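Why Cans Stack

Look on a shelf in a store and you will see cans standing on top of other cans. They stay put very well. Jars and bags don't do this nearly so easily. Why are cans so good at it?

Start with the ends. Many cans have a raised ring around the top, called the rim. The flat part of the lid sits a little lower than the rim, like the floor of a very shallow bowl. On lots of cans the bottom is made slightly narrower, so it fits just inside the rim of the can below. The rim keeps the top can from sliding sideways.

Next, think about weight. Everything has a balance point, called its center of gravity. If the balance point of the top can is over the can below, the stack stands. Push the top can too far to one side and the balance point hangs over nothing — down it comes.

The table matters too. A smooth, level table holds a stack well. A wobbly one does not.

Why are most cans round? A round can has no corners, and corners are weak spots. The food inside pushes evenly on a curved wall. A round wall is also strong when weight presses straight down on it, so the can at the bottom doesn't get crushed.

Try it yourself

You need two small, full cans that haven't been opened. Ask a grown-up first, and keep your toes out from under the table edge.

Put one can down and set the other on top. Now slide the top can slowly to one side. Can you feel the rim stop it? Some cans have no fitted bottom, and those slide more easily. Try different kinds and write down which ones hold best.

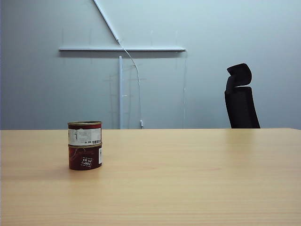

When you are done, take the top can off first and put both cans back in the cupboard.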